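Indley Neighbors Help Board
Home > Household > Laundry & Linens

Musty smell in cotton dish towels won't go away, even after hot washes

Asked in December, 3 answers

I'm at my wits' end with my dish towels so I'm hoping somebody on this board has been through it. We moved into a rental on the Guzmán side of town at the end of summer, and ever since then every kitchen towel I own smells like a wet basement the minute it gets damp. Straight out of the dryer they smell fine! Then I dry two plates and there it is.

What I've tried so far: hot wash with regular detergent, hot wash with double detergent, one of those scent booster things (now they smell like a wet basement with lavender in it), and hanging them outside for a whole afternoon, which helped for maybe a day. The washer is a front loader that came with the place. It's a Zoven, not new, and the landlord says it was serviced before we moved in, but I have no idea what that means in practice. We're a family of 4 and I run it pretty much every day.

I wash the towels together with the cloth napkins and my aprons, and the aprons don't smell nearly as bad, so I can't figure out if it's the machine or the towels. Some of the towels are old ones from my mother and I would really like not to throw them out. My husband says to just buy a pack of new ones and move on. He may be right, but if it's the washer then the new ones will be stinky in a month too and I'll be back here asking again.

Is there something I can soak them in? And is it safe for colors? About half of them are plain white and the rest have stripes or colored edges.

Answer 1 (marked as helpful by the asker)

Oh boy, I had this exact problem for most of a year, also with a front loader, so let me tell you what finally did it for me. It was two things at once, the towels AND the machine, and every time I fixed only one of them the smell came creeping back.

Start with the towels. What you're smelling is old grease and detergent that never rinsed out, and whatever is growing on it. Double detergent makes that worse (I did the same thing, don't feel bad). I do a long soak in the bathtub with the hottest water my tap gives me, a scoop of oxygen bleach powder and no detergent at all. Make sure it's the oxygen kind and not chlorine, and read the box for how much. Leave them in there overnight if you can stand having the tub out of commission. The first time I did it the water turned the color of weak tea and I was so embarrassed I didn't let anyone in the bathroom until I'd drained it.

Do the whites and the colored ones separately. The oxygen stuff has been fine on my striped towels, but my water heater tops out somewhere under what the box asks for, and I don't know about yours. If any of your mother's towels have bright trim, wet a corner, press it on a piece of white rag and see if anything comes off before the whole thing goes in. I had one red border bleed a little and that was that for the towel next to it.
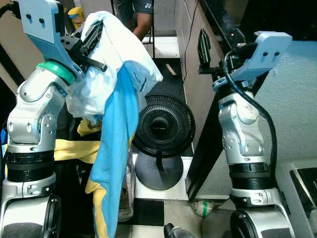 After the soak, run them through the washer on hot with just a small amount of plain detergent and an extra rinse. No softener, no dryer sheets, no boosters. Softener leaves a coating and then the towel doesn't soak up water properly, so it sits there damp on the hook for longer, and you know where that goes.

Now the machine. Pull back the rubber gasket on the door and look underneath, all the way around, with a flashlight. Mine had black slime in the bottom fold and a hair tie that I think predated me. Wipe it out with a rag. Then take out the detergent drawer and scrub the back side of it. Then find the drain filter, usually behind a little door down low on the front, and put a shallow pan and more than one old towel down before you open it. I'm serious about that, I ended up mopping half the hallway. After all that, run an empty cycle with a washer cleaner. If your Zoven has a tub clean setting use that, otherwise the hottest one. Mine goes up to 155 on the sanitize cycle and I run it empty once a month.

Leave the door and the drawer open between loads. I know it's in the way. I bang my hip on it weekly.

One more thing I forgot, about your aprons. Mine don't smell either and I think it's just that they never get really wet. A dish towel is damp most of the day. I keep a bar over the oven door now and spread the towels out flat on it so they can dry, and the wet ones don't go in the hamper until the next morning. That alone made a big difference.

Answer 2

vinegar in the rinse. been doing it for years and never had a smell

Comment from the asker: How much do you use? And does it go in the softener slot?

Reply: half a cup or so, yes softener slot. not with bleach!! never mix those

Answer 3

I'd check the water temperature before buying anything. We had a service person out for our dryer and I asked about the washer while I had the chance, and it was filling at 95 on the hot setting because the hot valve under the sink was only partly open. I'd been doing "hot" washes in bathwater the whole time. I opened the valve up and things got better, though I also switched detergents that same week so I can't swear to which one it was.

Also, the hardware store on Trurkuvlow carries the oxygen powder in the big tubs, back by the paint. Cheaper than the grocery store, or it was the last time I went.

Comment from the asker: Thank you all! The gasket was disgusting. I'm not going to describe it. Whites are in the tub now and the water is already brown, colored ones go in tomorrow. I'll look at the valve when my husband gets home, it's behind a shelf I can't move by myself.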